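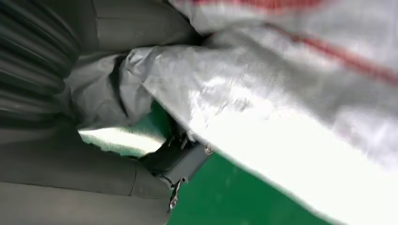
Silbergrauer Stoff, darüber weißer mit rötlichem Streifen

Protokoll vom Vorbereitungstreffen für den Aktionstag, 14. Februar 2026
Ort: Vereinsraum Trallthorpe, hinterer Eingang
Protokoll: diesmal ich, weil ich beim letzten Mal zu laut gelacht habe, als gefragt wurde

So, ihr Lieben, ich schreibe das so auf, wie ich es mitbekommen habe. Wenn etwas fehlt oder ich jemanden falsch verstanden habe, meldet euch bitte, dann ändere ich es vor dem nächsten Treffen. Die Tagesordnung hatten alle vorab bekommen, Punkt 5 haben wir vorgezogen und dann doch wieder nach hinten geschoben (ich habe die alte Reihenfolge gelassen).

1. Protokoll vom letzten Mal
Angenommen mit einer Änderung: Bei der Demo im Oktober waren wir laut unserer eigenen Zählung 247 Leute, im alten Protokoll stand eine andere Zahl. Die Zeitung hatte noch eine dritte, aber das ist ein anderes Thema und ich will den Streit hier nicht wieder aufmachen.

2. Route
Das war der lange Punkt. Die Versammlungsbehörde hat unsere erste Strecke nicht abgelehnt, möchte aber, dass wir die Brücke weglassen, dort wird gebaut. Zur Wahl standen drei Varianten:
Variante A: Start am Bahnhof, durch die Altstadt, Schluss vor dem Rathaus.
Variante B: Start am Rathaus, einmal um den Markt, Schluss am Krankenhaus.
Variante C: wie A, aber mit Zwischenhalt am Krankenhaus.
Ich war für B und bin es offen gesagt immer noch. Wenn wir über Löhne in der Pflege reden, finde ich es stark, dort aufzuhören, wo die Kolleginnen gerade aus der Schicht kommen! Dagegen wurde eingewandt, dass die Lautsprecher vor einer Klinik ausbleiben müssten, und das stimmt natürlich. Am Ende wurde es C, mit einem stillen Halt ohne Musik und ohne Trommeln. Damit kann ich gut leben. Offen ist noch, ob der Umweg mit Kinderwagen und Rollstühlen zu schaffen ist, die Steigung hinter der Post ist nicht ohne. Zwei von uns gehen die Strecke nächste Woche mit einem geliehenen Rollstuhl ab und berichten.

3. Motto und Aufruf
Es gab viele Vorschläge und noch mehr Tee. Übrig geblieben sind »Gleiche Arbeit, gleicher Lohn, gleiche Ruhe« und »Wir rechnen ab«. Die Abstimmung ging für das erste aus, allerdings nur knapp, und die Unterlegenen haben angekündigt, ihren Spruch trotzdem auf ein Schild zu malen. Dürfen sie! Der Aufruf wird auf eine Seite gekürzt. Der Absatz zur Kinderbetreuung bleibt drin, der zur Rentenreform wird neu geschrieben — der jetzige Text ist so verschachtelt, dass ich ihn beim Vorlesen zweimal neu anfangen musste. Übersetzungen ins Türkische, Arabische und Ukrainische sind zugesagt, Polnisch fehlt noch. Wer jemanden kennt, bitte im Verteiler schreiben.

4. Bündnis
Die Gruppe aus Clindden macht wieder mit und bringt ihren eigenen Redebeitrag mit, fünf Minuten, diesmal wirklich fünf. Das Frauennetzwerk Plenilari überlegt noch. Dort gibt es Bedenken, weil im letzten Jahr Parteifahnen ganz vorne liefen. Wir haben darüber ziemlich ausführlich gesprochen und uns geeinigt: Parteien und Gewerkschaften sind willkommen, Fahnen aber bitte erst hinter dem zweiten Block. Das schreiben wir auch so in die Einladung, damit am Tag selbst keine Diskussion am Straßenrand anfängt. Ich rufe bei Plenilari an und sage das noch einmal persönlich.

5. Geld
In der Kasse sind nach Abzug der Druckkosten noch 75 Euro, das reicht nicht für die Lautsprecheranlage. Das Café Chu stellt uns an einem Abend den großen Raum umsonst, dort wollen wir einen Solidaritätsabend mit Suppe und Musik machen. Eintritt nehmen wir keinen, es geht ein Hut herum. Die Idee, Beutel zu bedrucken, wurde vertagt (zum dritten Mal, ich sage nur mal so). Der Antrag beim Gleichstellungsbüro der Stadt geht trotzdem raus, den Entwurf lese ich bis Ende der Woche gegen.

6. Ordnerinnen und Ordner
Auf der Liste stehen bisher 39 Namen, die Behörde ist damit zufrieden. Die Einweisung findet eine Stunde vor dem Start am Bahnhof statt. Bitte seid pünktlich, letztes Mal haben wir die Armbinden im Laufen verteilt, das war für alle Beteiligten anstrengend. Awareness-Team steht, die Telefonnummer kommt auf den Flyer, und zwar auf die Vorderseite!

7. Sonstiges
Die Pressemitteilung soll früher raus als im Vorjahr. Der Lokalsender hat angefragt, ob jemand ins Studio kommt, da wollte spontan keine, also bitte alle noch einmal in sich gehen. Für das Basteln der Schilder treffen wir uns wieder hier im Vereinsraum, Pappe ist da, Farbe müssten wir noch besorgen. Und der Schlüssel fürs Materiallager ist immer noch bei irgendwem von uns. Bitte schaut in eure Jackentaschen.

Nächstes Treffen in zwei Wochen, gleiche Uhrzeit, gleicher Raum. Auf der Liste stehen dann als Erstes der Bericht von der Streckenbegehung und die Antwort von Plenilari.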